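Notebooks > Manipulation > Vendor trials > Riltska

Search this notebook Go

January, entry opened 9:40 a.m.
Riltska segmentation service, trial account, second pass

Jarnar sells Riltska as a hosted service. You upload head-view video of a person doing a manual task and get back per-frame hand poses, a grasp label for each hand, and a list of segments with start and end times. The output is meant to go straight into an arm's training set. We would feed it to the Saragih pair, which currently runs on segments labeled in-house with Prirngate.

Trial terms: 10 clips free. After that the quote is 810 for a batch of 100, with one round of corrections included. The quote does not define a correction. Asked Jarnar in writing, no answer at time of entry.

First pass was on block stacking and was too easy to tell us anything. Hands well separated, opaque objects, plain mat. Grasp labels matched ours nearly everywhere. For the second pass I picked the glass-and-tray task at the water dispenser. Clear objects, both hands working close together, white appliance against a white wall, and a counter with a ragged beige patch on it. If the service copes with that, I will stop worrying about the cabinet tasks. 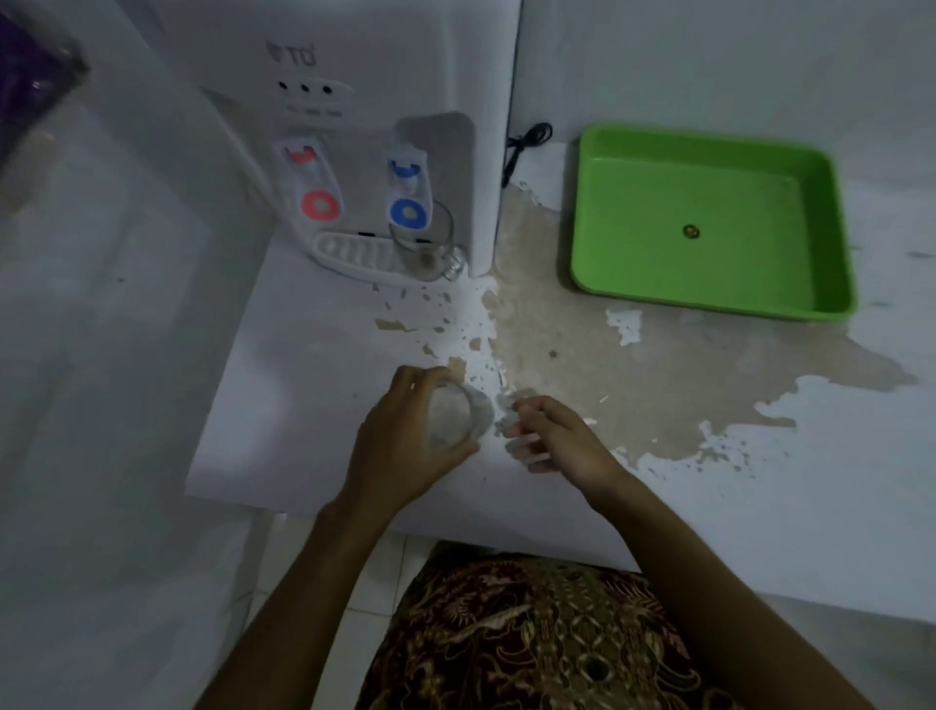
Upload was uneventful. The web form rejects file names with spaces and gives no message, just returns to the empty form. Command-line client has no such problem. Processing finished while I was at lunch.

Returned files are one table per clip plus an overlay video. The table uses the camera's frame clock and not wall time, so it drops into Prirngate without conversion. Column names differ from the ones in the Riltska manual. The manual says "contact_l", the file says "l_contact". The importer needs a mapping file, which I have put in the shared folder next to the clips.

Hand poses: good. Wrist position is steady, and the fingers stay plausible even where the far side of the hand is hidden behind the glass. Some fingertip jitter when the right hand moves quickly. Our smoothing filter takes care of it with the default window.

Grasp labels: mixed. With the left hand wrapped around a glass, the service says "cylindrical, closed" and stays there, which is correct. The right hand is the trouble. It often hovers close to the glass with the fingers curled, and Riltska tends to call that a grasp before there is any contact. For the arm this matters a lot. An early grasp label means an early gripper close, and with glassware that is a broken part.

Tray handling came out better than I expected. A hand curled over the raised rim is labeled "edge hook", which is the class we would have chosen. The green plastic probably helps, it is the only large strongly colored thing on that counter, the rest being the small red and blue marks on the taps and the labels on some clear packaging.
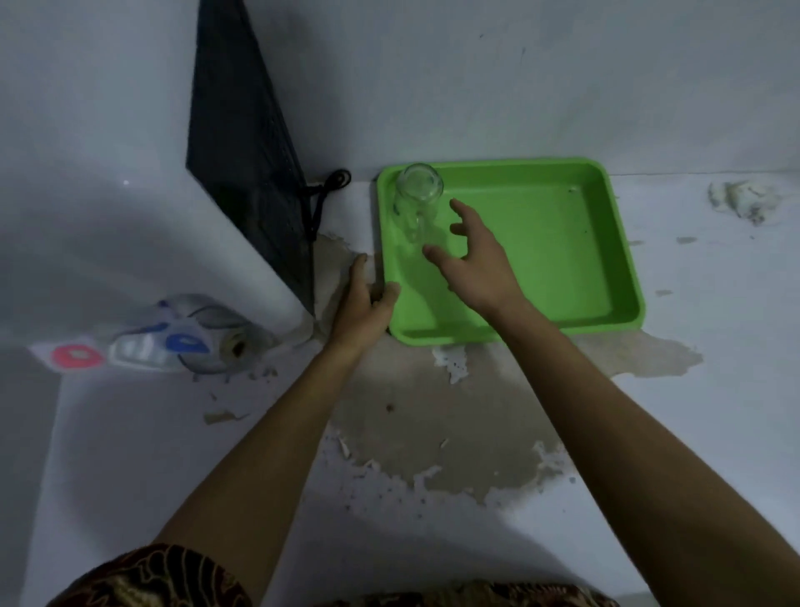 Segments and object tracks

Segment boundaries are where I would put them for reach and withdraw. The middle of each action is cut too finely. A single regrasp becomes several short segments, and the merge threshold in the settings page does not change this. I tried it at minimum and maximum and got identical files both times. Either the setting is not wired up on trial accounts or it only applies to new uploads. Did not spend a free clip finding out.

Object tracks on clear glass are weak. The track slides onto whatever is behind. Over the tray it holds well, over the white surface it drifts, and at the border of the beige patch it jumps. In one clip the patch itself was given an object ID and a grasp candidate. Raised with Jarnar under the same ticket as the merge setting.

To be fair to them, Prirngate loses clear objects too. The difference is that Prirngate reports low confidence and a person looks at it. Riltska gives a confidence column, but the values in it are high throughout, including on the bad frames. I would not use that column for filtering.

Time spent checking 2 clips by hand came to most of the afternoon, so the saving over in-house labeling is smaller than the sales sheet suggests. For opaque objects it would be larger.

Position for now: hand poses are worth paying for, grasp labels need our own contact check on top, object tracks on glass not usable. Will ask whether poses can be bought separately.
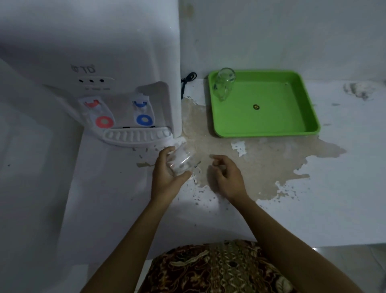
Tegwen Foulkes would hold off on the batch order until the early-grasp problem has been tested on the arm itself. A fixed delay on gripper close might cover it, in which case the labels are fine as delivered and we are arguing about a column. She also wants the jitter numbers before smoothing, since the default window hides short contacts.

Agreed on the raw numbers. I am less sure about the delay, the lead is uneven from clip to clip. Will plot it before touching the controller.

To do
- Export unsmoothed fingertip positions, both hands
- Plot label time against hand-marked contact time, right hand first
- Chase the Jarnar ticket (corrections, merge setting, poses only)
- Remaining free clips: keep for the cabinet tasks

Entry closed 5:15 p.m. Mapping file and overlays are in the trial folder.

Related entries
Riltska first pass, block stacking
Prirngate importer: column mapping notes
Saragih gripper close timing, bench results
Clear objects: what we have tried
Jarnar quote and correspondence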